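4 Zeitliche Ausrichtung und Posenschätzung der Handgreifer

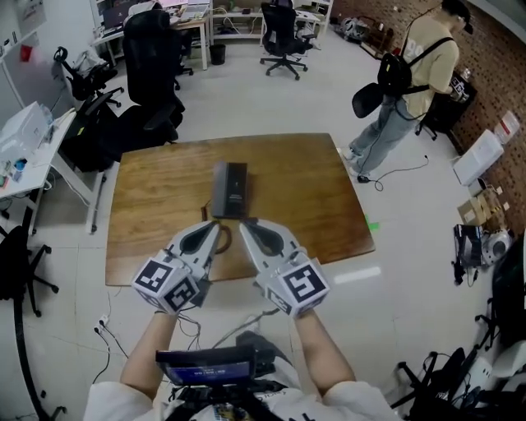 Abbildung 4: Zwei Handgreifer mit Markerwürfeln über dem Arbeitstisch, aus der Kopfperspektive der bedienenden Person.

4.1 Von Markern zu Greiferposen

Die Grundidee unserer Pipeline ist erfreulich einfach: Jeder Greifer trägt einen weißen Würfel mit schwarzen quadratischen Markern (Abb. 4), und aus den erkannten Markerecken lässt sich die Pose des Würfels im Kamerakoordinatensystem bestimmen. Die starre Transformation vom Würfel zur Greifspitze wird einmal pro Gerät kalibriert und danach als konstant angenommen. Reizvoll daran ist vor allem, dass der gesamte Schätzer als eigenständiges Modul in Preltari läuft und keinerlei Kenntnis der späteren Roboterkinematik benötigt.

Anders als in unserer ersten Version werten wir die Marker eines Würfels gemeinsam aus. Alle sichtbaren Ecken gehen in ein einziges Ausgleichsproblem ein, dessen Residuen mit einer Huber-Funktion gewichtet werden. Die bekannte Mehrdeutigkeit planarer Marker verschwindet damit, sobald zwei Würfelseiten zugleich erkannt werden – ein schöner Effekt, der die sprunghaften Orientierungswechsel aus den frühen Aufnahmen nahezu vollständig beseitigt. Ist nur eine Seite sichtbar, führen wir beide Lösungskandidaten weiter und entscheiden anhand der vorhergesagten Winkelgeschwindigkeit.

4.2 Beidhändige Konsistenz

Besonders anspruchsvoll sind Phasen, in denen die Greifer dicht beieinander arbeiten. Die Konfiguration in Abb. 4, in der sich die Backen fast berühren, ist dafür typisch. Ein Fehler von wenigen Millimetern je Hand kann im relativen Abstand bereits als Durchdringung erscheinen, und eine daraus gelernte Strategie übernimmt diesen Fehler bereitwillig. Wir schätzen deshalb zusätzlich die relative Pose beider Würfel direkt im selben Kamerabild. Die Eigenbewegung des Kopfes kürzt sich dabei heraus, und die Lokalisierung der Kamera im Raum geht nur noch in die absolute Lage des Paares ein.

Die Glättung erfolgt über ein Fenster von 60 Bildern mit einem Faktorgraphen, der Einzelposen, Relativpose und ein Modell konstanter Geschwindigkeit verbindet. Mhairi Crichton hat dafür den Vekdale-Löser um eine inkrementelle Marginalisierung erweitert. Lücken durch Verdeckung werden innerhalb des Fensters interpoliert, längere Lücken markieren wir als ungültig und schließen sie vom Training aus.

4.3 Datensatz und Filterung

Die seit Juni erhobenen Rohdaten umfassen 4.000 Episoden. Wir verwerfen Episoden mit unzulässigen Lücken, unplausiblen Beschleunigungen oder widersprüchlicher Relativpose. Weitere 552 Episoden halten wir vollständig für die Auswertung zurück, sie wurden weder zur Wahl der Schwellwerte noch zur Kalibrierung verwendet. Die Schwellwerte selbst hat Aurora Neves an einer von Hand annotierten Teilmenge festgelegt.

Die Güte der Filterung prüfen wir durch Wiedergabe der Trajektorien in der Simulation. Spannend ist hier der Vergleich mit der unabhängigen Schätzung beider Hände: Kollisionen zwischen den Greifern treten mit dem Relativfaktor deutlich seltener auf, und zwar gerade bei Übergaben und beim gemeinsamen Halten. Bei weit getrennten Händen liefern beide Varianten praktisch dieselben Ergebnisse.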